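Wheelchair practice room opens at Clekard

I stopped by the Clekard care center this morning to see the new practice room, and I'm so glad I did! It's a small place (one bed, a bedside cabinet, a cart of drawers) where families can learn the ordinary stuff before somebody comes home from the hospital — making up the bed, setting the brakes, getting a person from mattress to chair and back again.

Raili Hyvönen runs the sessions, 4 people at a time, and she's wonderfully patient. She had me try the transfer with Devendra Prajapati playing the patient, and I got the angle of the chair wrong twice. "Closer to the bed," she kept telling me. My back agreed with her the next time around!

The room cost $3,000 to fit out, and most of that came from the spring book sale, plus a $300 gift from a reader who asked me not to print her name.

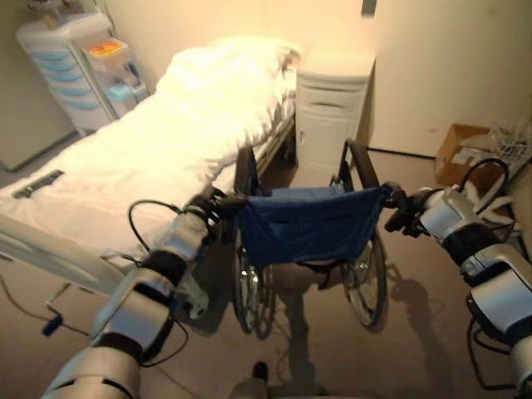
Sessions start in June and run for 11 weeks, mornings only for now. They're free, but you do need to sign up at the front desk, and Raili would like you to wear flat shoes. If you already have a wheelchair at home, bring it along — she says they all fold a little differently, and it's easier to learn on your own.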